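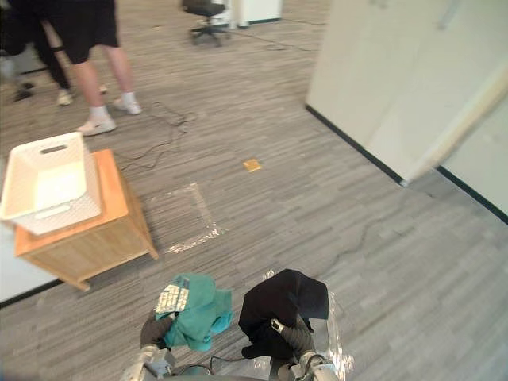 Sorting the clean washing is the job I put off most, so I've got it down to a routine that takes me 9 minutes a basketful. You don't need a table, just a clear bit of floor you've swept first.

Start by picking things up two at a time, one in each hand, and deciding on the spot whether they belong together. I go by colour first – darks to the right, anything green or blue to the left – and don't worry about folding yet. Give each piece a good shake by the shoulders and check the sleeves haven't gone inside out.

Printed tops get folded with the print on the inside. I ironed straight over the lettering on my old Tostside fun run shirt once and it came off on the iron (what a mess that was!).

Now fold. Lay the top face down, bring both sides in to the middle, tuck the sleeves back, then fold up from the hem twice. Black things show every bit of fluff, so I go over them with a lint roller before the last fold.

Stack no more than 8 to a pile or it'll topple on the way upstairs – ask me how I know. Odd socks go in a bag on the door until August, when I finally give up on them.

Contact Grornier Home Notes | © Grornier | Back to top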